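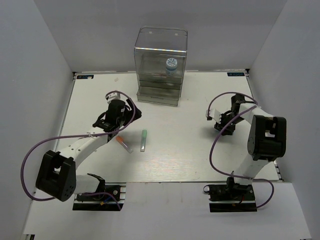 Cleaning a White Laminate Tabletop

Posted 31/05/2024 by Marit Dalen

White laminate with a light wood grain shows marks sooner than a plain gray or dark surface. Most of them come off with dish soap and warm water. Allow 12 minutes for a table of ordinary size, plus drying time.

What you need

Two soft cloths, preferably microfiber
A small bowl of warm water
Dish soap
Baking soda
A soft toothbrush
Cotton swabs

Step 1. Clear and dust

Take off everything that lifts away easily. Wipe the dry surface with a dry cloth, working from the back toward the front. Grit left on the table will scratch once you start rubbing with a wet cloth.

Step 2. Wash

Put 2 drops of soap in the bowl. Wring the cloth out well – it should be damp, with no water running from it. Wipe along the grain. The grain is slightly textured on some laminates, and dirt sits in the low parts, so go over gray patches a second time with the toothbrush.

Step 3. Edges and labels

Run a damp cotton swab along the line where the top meets the wall. Do not let water stand there. Laminate is tough on its face, but the board under it can swell if the edge gets soaked.

Clean around stick-on labels with a nearly dry swab and keep the soap off the print. Pushpa Rana lost the lettering on one in February by using a kitchen spray.

Step 4. Spots

For pen and coffee, mix baking soda with a little water to a soft paste. Leave it on the spot for a few minutes, then wipe it off with light pressure. Test in a corner first. Skip scouring powder and steel wool, which dull the finish for good.

Step 5. Rinse and dry

Wipe once more with clean water, then dry with the second cloth. Soap film looks like smears under a lamp – if you see any, rinse again.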